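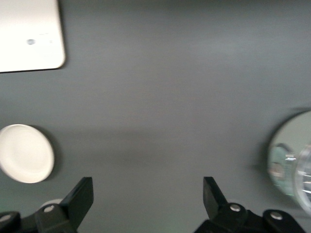
White dish on a gray surface.

Prayer at Plerkisby City Council: Frequently Asked Questions

Last updated 29 August 2019

Driltness covers religion and politics in Plerkisby, which are supposed to be two beats. Most of our mail this summer has been about the opening prayer at council meetings. These are the questions we get most, including the ones that arrived in capital letters.

Does the council really open with a prayer?

Yes. It comes after roll call and before the part where everyone argues about parking. The agenda calls it an "invocation or moment of reflection," a phrase that took the council most of February to agree on.

Who gets to give it?

Anyone who lives or worships in the city and signs up with the clerk. You don't need to be ordained. You do need to spell your name legibly, and a few applicants have stumbled there.

How long can it be?

Four minutes. The limit was added after a guest speaker worked through most of the Book of Numbers. There is a small light on the lectern that turns red when time is up. Some clergy treat it as advice.

Can the speaker mention a bill or a candidate?

No. Speakers agree in writing not to campaign, and not to ask the Almighty to take a side on zoning. Praying for "wisdom in the matter before us" is allowed, even when everyone in the room knows which way the speaker would like the wisdom to lean.

Are nonbelievers allowed a turn?

Yes, and they take it. Lenuța Enache gave the first secular invocation, on patience and listening. Two council members stepped out for it and came back in time to interrupt each other over sewer rates.

Do I have to stand or bow my head?

No. The mayor used to say "please rise." He now says "those who wish to may rise," and looks around to see who wishes to. You can also wait in the hallway, where the vending machine is.

Wasn't there a petition?

There were two. One asked the council to drop the prayer and the other asked it to keep it. Together they claimed 3,000 signatures. We spotted several names on both, and would love to hear from those people.

What do candidates say about it?

We sent a survey to all 28 people running for city and county office. Every one who answered described faith as "deeply personal" and then went on for a page and a half. The full answers are in our voter guide, lightly trimmed.

Why does Driltness care what a candidate believes?

We care when the candidate brings it up. If somebody's yard signs quote Scripture, we think it's fair to ask how the verse applies to the road budget. If a candidate would like to keep it private, we leave it alone.

Is Driltness a religious publication?

We have been called a church bulletin and a godless rag, once in the same letter. The editors worship in different places, or sleep in.

How do I send a question?

Use the contact form and include your real name. Please keep it under 70 words. Longer ones do get read, slowly.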